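Nollard hand unit: setup and upkeep notes

Hi! This is the README that goes with the Nollard folder, and it covers one thing only, the hand-held gripper units and how I keep them working. If you came looking for the training scripts, those live in the Binder repo and I can't help you much with them (I've tried, they frighten me). What I can do is get a unit out of the case, set it up so the recordings are usable, and bring it back to life when it sulks.

What's in this folder

The recordings are in "episodes", one subfolder per take, 2498 takes in all. The calibration files are in "calib", named by unit and not by day, so please don't rename them. There's a plain text log called "bench" where I write down every pad swap and every cable I've replaced. It's messy, and I say rude things about screws in it. Read it anyway before you open a unit up!

Before you start

You need the unit, its cable, the small hex key from the lid of the case, a lint-free cloth, a bottle of isopropyl alcohol and something flat to close the jaws on. I use a plastic ruler. Let the unit sit powered on for six minutes before you calibrate. I used to skip that and then spend the afternoon wondering why my widths drifted, so now I go and make coffee.

Setting the zero

Open the jaws all the way by hand, then close them slowly until the pads just touch. Don't squeeze. The readout should settle, and when it does, hold the trigger for two seconds and let go. Then close the jaws on the ruler and check that you get the ruler's thickness back. If you don't, do it again from the open position. If it's still off after that, the pad is probably seated crooked, and you can stop blaming the software and go straight to the next part.
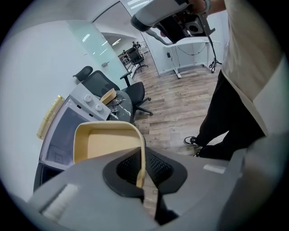
Pads are where most of my time goes. They're the only part that touches everything, so they pick up grease and dust and the odd crumb, and a dirty pad will let go of a thing you'd swear it had hold of. Wipe the mesh with the cloth and a little alcohol, along the weave, and let it dry before you close the jaws again. Then look at the raised black rim around the pad and run a fingernail along it. You want it even the whole way, with no corner standing proud. After a wipe I test on something light with a thin edge, like the cream-and-tan tray held against the mesh here, as a thin rim shows up a crooked pad much faster than a solid block does. If the tray twists when you tilt the unit, reseat the pad and try again.

Changing a pad

We get our pads from Warnier, and I replace them at 2000 closes or when the mesh starts to look shiny, whichever comes first. Back the screws off with the hex key a little at a time, going from one side to the other. Lift the old pad straight out. Clean the recess (there's always fluff in there, I don't know where it comes from), set the new pad in flat and put the screws back finger tight before you snug them up. Then set the zero again. Yes, every time. Anikó Bakos caught me skipping it once in July and I had to redo a whole batch of takes, so learn from my shame.

Cables

Please, please leave some slack at the connector! Most of the dropouts in the log are from a cable that got pulled sideways while somebody was reaching for something. Before each session I walk through the biggest reach I expect to make, with the unit in my hand, and see whether the cable goes tight anywhere. If it does, move the desk closer or get the longer cable out of the drawer. Don't tape the connector in place. It hides a loose plug nicely and you only find out when you open the file.

Things that are still wrong

The Sipos viewer shows the jaw width upside down on older takes. The numbers in the file are fine, it's only the plot.

Unit two creaks when it's cold. I've had it apart and greased it and it still creaks, but the readings match the other unit, so I've let it be.

A few early takes have no calibration file next to them. They're listed at the bottom of "bench" and I'd leave them out of anything that depends on jaw width.

Last edited March 4, 2024. If you change something on a unit, write it in "bench" before you put the unit back in the case, even if it's just "wiped pads, all good".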